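Night train to the coast returns for the summer with a new stop in the hills

Good news for anyone who likes to fall asleep in one landscape and wake up in another. The seasonal night train to the coast is back from June, and this year it will make a stop it has never made before, at Stanis, the little hill town with the covered bridge and the walnut orchards.

The train is run by Oneo, which took over the route two summers ago with a handful of old couchette carriages and a dining car that had spent years in a siding. It leaves the capital in the early evening, follows the river for the first couple of hours and then starts to climb. If you get a window on the left you will have the gorge to yourself until the light goes, and I would pick that side every single time.

Stanis comes just before six in the morning. That sounds like a terrible hour to get off a train, and I thought so too until I did it on the trial run last month. The mist was lying in the valley, the bakery by the station was already open and selling walnut rolls still too hot to hold, and the walk up to the old fort took 35 minutes with hardly another soul on the path. By the time the first bus came grinding up the hill I had seen the sunrise, eaten two breakfasts and was ready for a nap on the grass.

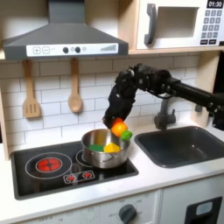
The stop is only a short one, so passengers for Stanis will be woken by the carriage attendant a little before arrival and asked to have their bags ready by the door. The platform is low and there is a fair step down. Oneo says that a ramp will be kept at the station and that anyone who needs it should mention it when booking.

"People have been looking out of the window at this valley for years and asking why they couldn't get off," said Lụa Âu, who plans the summer timetable at Oneo. "We had to find four minutes in the schedule, and in the end we took them from the long wait at the junction, where all anyone does is listen to shunting."

Beyond Stanis the line runs down through the tunnels to the plain and reaches the sea at Verner in time for a late breakfast. Verner needs less of an introduction. The fish market is two streets from the station, the ferries to the islands go from the end of the same road, and the long beach begins where the tram does. If you have only ever arrived by motorway, through the warehouses and the roundabouts, do try it this way once. The railway comes in along the top of the cliffs and there is a moment after the last tunnel when the whole bay opens up below you and the entire corridor goes quiet.

What is there to do in Stanis with a day, or better still two? More than you would think from its size. The fort is free to enter and has a small museum in the gatehouse, mostly about salt, which was carried over these hills by mule for centuries and made a few local families very comfortable. The covered bridge is best seen from the mill side. A marked path follows the old mule road up to the pass at 1,000 metres, through beech woods and then out into open meadow, and you can come back along the stream if your knees would like a gentler way down. Take water, as the spring at the halfway hut was dry when I went up.

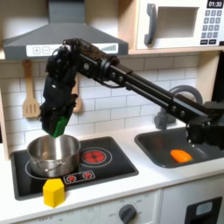
For somewhere to sleep there is the Ó Ceallaigh guesthouse on the upper square, opened by a couple who came over from Galway on a walking holiday and never quite got round to going home. It has 6 rooms, a terrace under a vine and a dinner table where everybody sits together, walkers, cyclists and the odd salesman included. The soup with sour plums is wonderful (have the second bowl, you'll be offered it). They will also keep your luggage if you are only in town between trains, and you don't have to be staying the night to ask.

There are two other small pensions down by the river and a campsite on the Verner road, which gets busy during the walnut fair at the end of the season.

The night train will run three times a week in each direction until the schools go back. Each one has room for 700 passengers, split between ordinary seats, couchettes and a single sleeping car, and the sleeping car always goes first. Bicycles travel in the van at the front and need a reservation of their own. Breaking the journey at Stanis costs nothing extra as long as you travel on within three days, but you do have to choose both trains when you book, so have your dates ready.

The dining car is coming along too, I'm delighted to say, with its brass lamps and its slightly alarming coffee machine. Supper is served until ten and the menu changes at Stanis on the way back, when the kitchen takes on bread, cheese and whatever fruit is ready in the valley. On the trial run it was cherries, a huge crate of them, and they were gone before the second tunnel.

Tickets are on sale now at main stations and through Oneo's own booking office. Couchettes for the first departures are going quickly, though there were still plenty of seats at the time of writing.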